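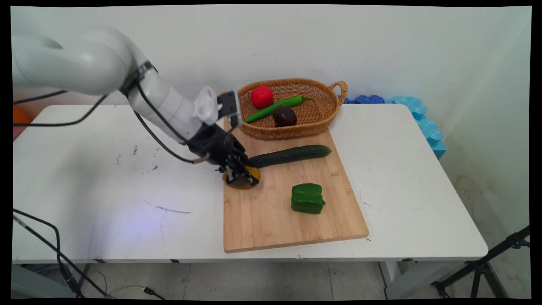 Skincare Orders: What Changes in May

Starting in May, consultants in the Grodell group will place skincare orders through Amadi instead of sending them to the office by email. Your customer list has already been moved over. Log in with the same address you use for this newsletter and check that the names and shipping addresses are right before you place your first order.

Orders close at 3 p.m. every Tuesday. Anything entered after that goes out the following week. Shipping is free on orders of 11 items or more, and you can combine customers to get there, as long as everything ships to one address.

The Dandovov cleanser is back in stock in the larger bottle. The night cream is still short, so there is a limit of three jars per consultant until the next delivery. If you promised a customer more than that, call Alper Gezer at extension 3479 and he will put you on the waiting list. Please don't enter a second order under a different name to get around the limit. We had several of those last month and they all had to be canceled by hand.

Returns work the same way they always have. An opened product can come back within the return window with the original receipt. Samples can't be returned or exchanged.

Somtochukwu Okafor is running a short training for anyone who joined over the winter. She will cover how to talk with a customer about her skin type, how to set up a sample tray, and what to say when someone asks whether a product will clear up acne or a rash. The answer to the last one is that we don't give medical advice, and the customer should see a doctor. The class takes roughly an hour and there are seven places left. Experienced consultants can sit in if there is room.

Bring your own hand mirror and a washcloth. Sample packets of the Zikow moisturizer will be handed out at the end, one set per person. To sign up, reply to this newsletter with your name and consultant number.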